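My old drives and the gray box

For many years I kept my photographs on hard drives in a shoe box. Every drive had a piece of paper around it with a rubber band, and on the paper I wrote the years. When I wanted to find a picture from my sister's wedding I had to take out three or four drives, connect them one after another with the same cable, and wait. Sometimes the computer did not see the drive and I had to begin again.

In December my friend Gladys Restrepo gave me her old storage enclosure. She had used it in her translation office, Plisano, and when she closed the office she asked me if I wanted it. I said yes before I knew how heavy it was. I carried it home on the bus from Tonddale with the box on my knees, and a lady next to me asked if it was a sewing machine.

It stayed in the hallway for some weeks. I was a little afraid of it, I think. My computer is a simple one, and I had never put a drive inside of anything. I had always used the cable.

First I made a list of what was on each drive. This took me four evenings. One drive had only 719 photographs on it, and most of them were of the balcony in our old apartment, the same plants again and again. Another had music from my husband. On the smallest one I found a folder with the name "Betska," and inside were the scanned letters of my aunt, which I believed were lost when the laptop broke. I stopped the list that evening and read the letters.

The enclosure takes the big kind of drive, the 3.5-inch. My small portable ones do not fit, so I copied them to a bigger drive and kept them in the shoe box as a second copy. Please do this too if you have only one copy of something. I know everybody says it, and I also did not listen.
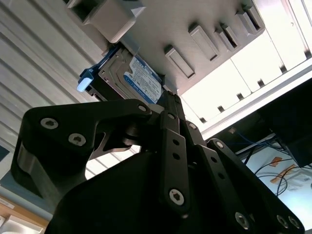
Last modified in December by Jaruwan Kongkaew

The drives go in with blue plastic rails along the edge. I did not understand the rails in the beginning. I thought they were packing material, and I had put two of them in the bag for recycling when Gladys called and I asked her. She laughed very much. On mine there is a white tab at the end of the rail, and you can hold this tab when you want to pull the drive out again. It is a good small thing, because my fingers are not strong in the morning.

Some advice from my own mistakes. Write down what is on the drive before it goes into the bay, as the label is difficult to read later without taking everything out. I now have a notebook for this, with one page for each drive. Do not push if you feel that it stops early. I pushed one time, and the rail was on the wrong way. It did not break, but I had to sit down and drink some tea before I tried again.

I was also worried about the old formatting, and on two drives I was right to worry. The enclosure asked if it could erase them, and I said no and took them out. These had to be copied first on the old cable, one of them for a whole night. My husband woke up and asked what was making the noise.

I had set aside 400 for a new drive and a cable, but the cable came with the enclosure, so I used part of the money for a proper shelf. It stands under the window now, next to the Pfister lamp, and the box has its place on the bottom. It is not quiet. In the evening, when the television is off, I can hear it a little from the kitchen.

There are still more than 1000 pictures without any name or year. I do ten or twenty in the evening, when I am not too tired. Yesterday I found my father on a bicycle, on a street I do not know. I sent it to my sister and she also does not know the street. She thinks it is near the market, but I think there were no such trees near the market.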